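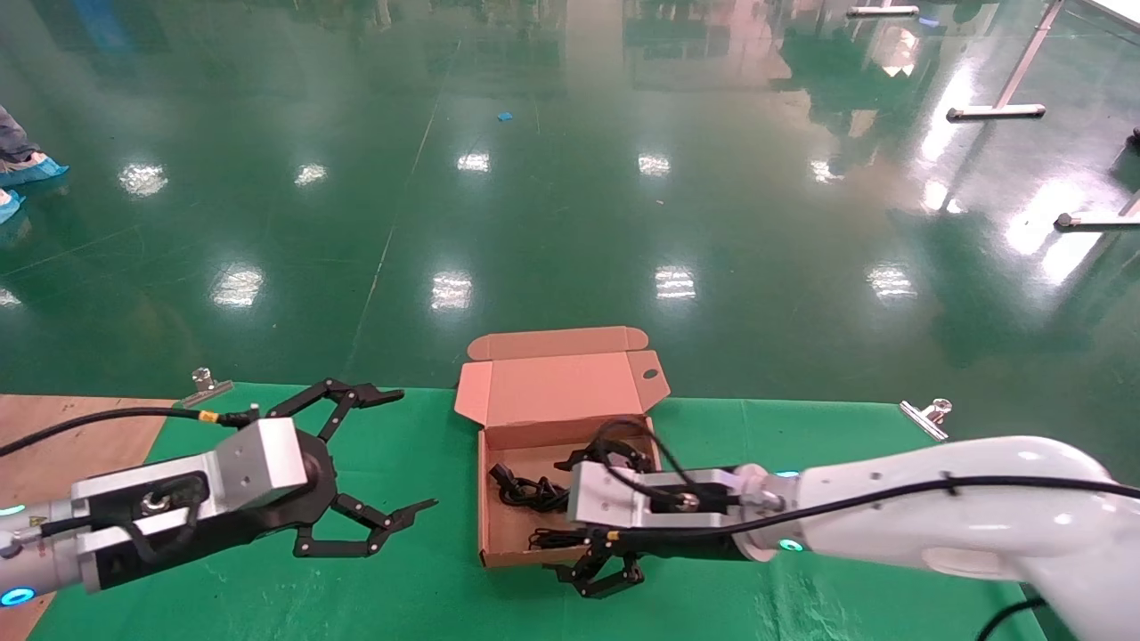

**Teleoperation: cable packing moves to two arms**

The Clurkine cell started recording two-arm cable packing in June. The operator drives both arms remotely, and each run is stored with joint positions, finger positions and head camera video on a common clock. Target for the first set is 500 accepted runs. Nearly 100 are in.

Cables remain the hard part. A coiled bundle can be lifted from most directions, but a loose tangle has to be approached from over the front rim of the box, and the fingers tend to catch the cardboard on the way out. Tianyou Yan has changed the operator notes accordingly:

- Open the fingers fully before lowering either hand.
- Keep the second hand clear until the first has a grip.
- Pause for 2 seconds after release, hands still, then end the recording.
- If the box shifts, discard the run.

The green cloth stays clamped at the back edge of the table. Runs recorded with the cloth unclamped will be rejected at review.

Alby Cartwright is reviewing in batches of 20 and returns comments to operators by the end of the shift. The most frequent one so far concerns speed: slow down over the rim, and don't correct a poor grasp in midair. Put the bundle down and take it again.

The Brevia cell will use the same notes once its wrist calibration is complete.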